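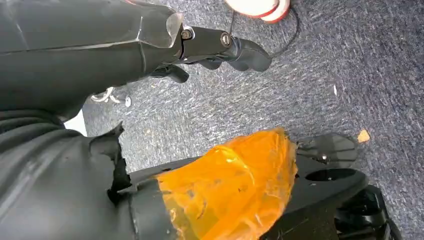
Zavik build: frequently asked questions

Last updated in September. Please read through before writing to us, as most messages we get are covered on this page.

What is Zavik?

Zavik is a robot arm project built in a shared workshop. It started as one arm with a plain two-finger gripper and has grown into a set of parts that can be swapped between arms. The drawings, parts list and control software are free to download and change.

Do I need a proper workshop to build one?

You need a firm bench, a drill, a set of hex keys, a soldering iron and access to a 3D printer. Some people have put theirs together on a kitchen table. We do a lot of setting up on the floor, where there is more room to lay out the hardware and nothing can fall far. Carpet is fine for this, but small screws vanish into it, so keep a tray next to you.

What does it cost?

Our last full build came to £2,743. Of that, £686 went on motors. The rest was bearings, cable, printed parts, power supply and the hand. You can save a fair amount by starting with the two-finger gripper and leaving the hand for later.

What is the difference between Dirnetti and Tiongson?

Dirnetti is the controller board. Tiongson is the software that runs on the computer and talks to it. Both have to be on matching versions. If the arm powers up but ignores commands, check the versions first.

What do you wrap joints with?

Tape, for now. On the bench we use a bright orange one over black parts, as it shows up well and peels off without much fuss. It creases and traps air if you put it on in a hurry. For anything permanent, use a clamp or a printed sleeve.

The fabric cover on my joint has torn. Does it matter?

The arm will still move, but dust and fibres can get into the joint. Vacuum it out, check that no loose edge can catch, and fit a new cover when you have time. Do not stuff the tear with foam.

How should I run the cables?

Leave a loose loop at each joint and move the arm through its full range by hand before switching on. If a cable pulls tight at any point, lengthen the loop. Keep cables on the floor away from feet.

Can the hand hold something thin and flat?

A hotel key card is a good thing to try. Put the wide thumb on one side and the slim fingers on the other, and set the grip low to begin with. Have someone hold out the card, and keep their fingers clear until the hand has stopped moving.

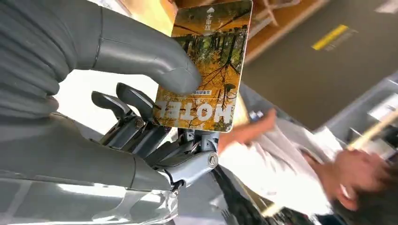 How long does calibration take?

Allow an evening the first time. The Tiongson routine runs 100 short moves per joint and then asks you to confirm the zero position. After that, a quick check before each session is enough.

How often should I grease the gears?

Every 600 hours of running, or sooner if they get noisy. Use a light plastic-safe grease and wipe off the extra.

Will you sell ready-made arms?

No. We sell printed part sets through Zosteo when we have stock, and that is all we have time for. Orders are packed in the evenings, so allow a couple of weeks.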